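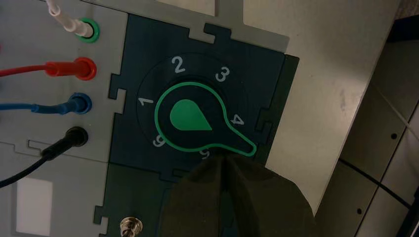
2018-12-26

Dumside repair room gets its test bench back

I spent most of the morning in the repair room at Dumside, and I'm happy to report that the test bench is up again. If you've been holding on to a dead radio or a lamp that flickers since April, you can bring it in!

For anyone who hasn't been down there lately, the old bench was a mess of bare wire ends and clips that slid off whenever somebody leaned on the table. Dario Dal Bello finally got fed up with it and talked Rosângela Camargo into helping him start over. What we have now is a proper gray panel with banana-jack sockets in a row – green, red, blue and black – and next to it a dark blue plate with a rotary selector. You plug your leads in, turn the knob to a numbered position and get on with it. The numbers go from 1 to 6, and the knob has a bright green outline and a pointer, so I can read it without my glasses (well, nearly).

One thing to watch, and I got caught by it myself: the lead in the green socket is white. The red, blue and black ones match their sockets, so you get used to going by color and then you stand there looking for a green cable. Rosângela says a green lead is on order from Estard and should be in by the second week of the new year. Until then, white goes in green.

The panel cost 800 dollars in parts, of which 700 came out of the fall yard sale. The last 100 was a gift from Medeiros, the hardware store on the corner, and they threw in a box of screws we hadn't asked for. Thank you!

Afiq Siregar has written up a sheet explaining what each position on the selector does, and it's two sides of paper now. I'd read it before you touch anything. Position 5 is the one I keep mixing up with 4, so I've written both on the back of my hand, which got me a look at the grocery store. Raíssa Honorato is making a bigger version of the sheet to go on the wall, with drawings, and she'd like to hear from anybody who found the small one confusing.

The room is open evenings from 6 to 9 starting in the new year, same door as before, around the side by the bike racks. Please don't leave things outside the door when we're closed. Last month a very nice record player sat out in the rain all night, and I'm still sad about it.

There'll be a beginners' evening too, 4 people at a time, where Ivone Lins shows you how to check a cable for a break and how to tell if a fuse is gone. She did one for the Kiltuvura youth club before the holidays and they stayed an hour past closing – we had to turn the lights off on them. Sign up on the sheet by the front desk. Bring something broken if you have it, small enough to carry, and a pen.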